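Do you really need a blanket on top of the quilt?
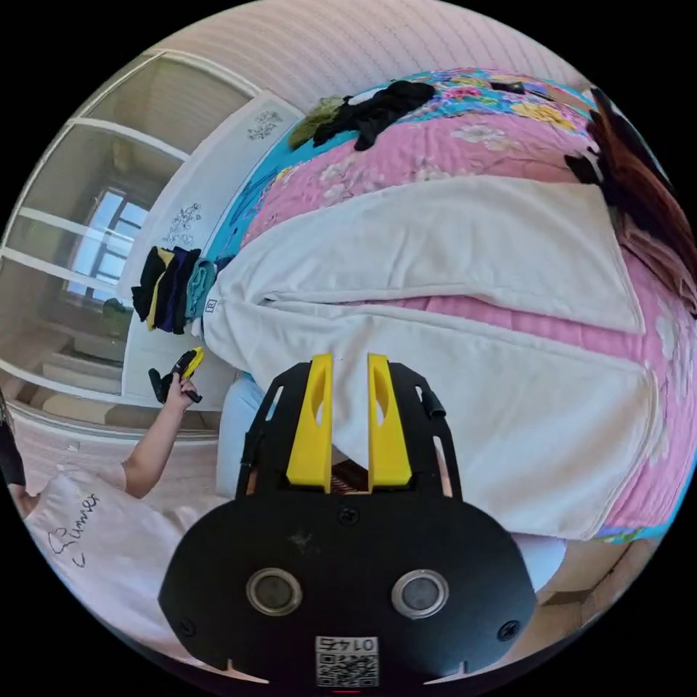 Kirsty Rewi

November 13, 2018

Every winter somebody tells me to layer the bed, and every winter I wonder who is selling the layers. My sister-in-law Loubna swears by a fleece over the quilt. I've had the white one folded on top of the pink floral for 15 nights now and I remain unconvinced.

It's soft, I'll give it that. But fleece slides. I go to sleep under it and by three in the morning it's on the floor, and I'm exactly as warm as I was last February with the quilt alone. Folded double it stays put a bit better — and then it only covers my knees.

Loubna says to put it under the quilt. Fine, but then all I see is flowers and I may as well have bought a thicker quilt. I'll try it her way until the weekend. After that it's going on the sofa.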